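Music > Features > Heavy

Mar 30, 2022
By the Features Desk

Jikby have made the loudest quiet record of the year

The first time I played the new Jikby album I had it on far too loud, which is the correct way to play it, and I still had to lean in to hear how it starts. There's a bass note so low that you feel it in the chair before your ears pick it up, then a bit of hiss, then somebody breathing. It goes on like that for nearly a minute. And then the guitars come down like a garage door and I was grinning like an idiot in my own kitchen.

If you've missed them up to now, Jikby are a four-piece from Stedholm who have been kicking around the heavier end of post-metal for six years. Their first album was good in a dutiful sort of way (long songs, big endings, you know the drill). Mumar, the second, is something else. It's shorter, stranger and a lot more fun, and it has tunes! Proper ones, that you catch yourself humming on the bus.
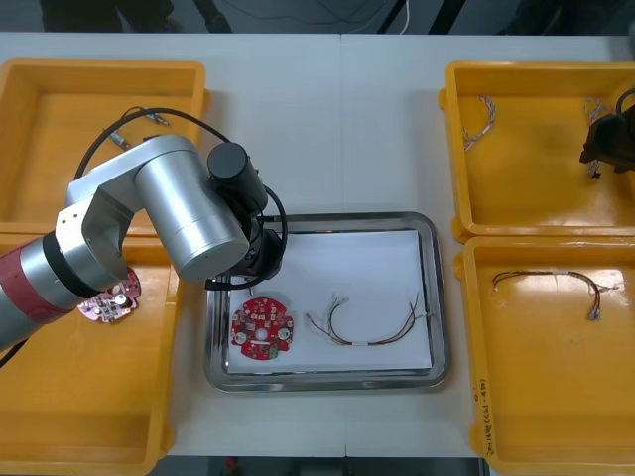

A lot of the credit has to go to the drums. On the debut they were buried somewhere behind the guitars, but on Mumar they're right up front and bone dry, so you hear the stick on the rim and the rattle of the snare wires when the bass kicks in. The title track is built on a limping beat that seems to lose its footing every fourth bar. I've tried tapping along and I can't do it. My other half has asked me to stop.

The singing has changed too. There's still plenty of roaring for those who came for it, but half of "Salt Ladder" is sung in a plain, slightly flat voice that reminded me of folk clubs, and it makes the heavy part hit twice as hard. I wasn't sure about the spoken bit near the end on first listen. By the third I was waiting for it.

Not everything lands. "Nine Doors" goes round the same riff for longer than the riff deserves, and the synth piece that opens side two could have stayed on the hard drive - but it does lead into "Kovačević", the best thing they've ever recorded, so I'll let it off. That one starts fast, gets faster, and then drops down to a single clean guitar that just hangs there, wobbling a little, until the whole band piles back in.

The vinyl sounds terrific, with loads of room at the bottom end and none of that fizz on the cymbals you often get with heavy records. It's been cut as a run of 1,457 copies, in a plain grey sleeve with the words printed on the inside. They're worth reading as well, especially on the title track, where I'd been mishearing the chorus all week.
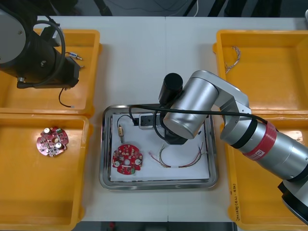
Catching them live

Jikby play two nights in Stedholm in November, with the whole of Mumar promised on both. Take earplugs, and get there early enough to hear that first bass note.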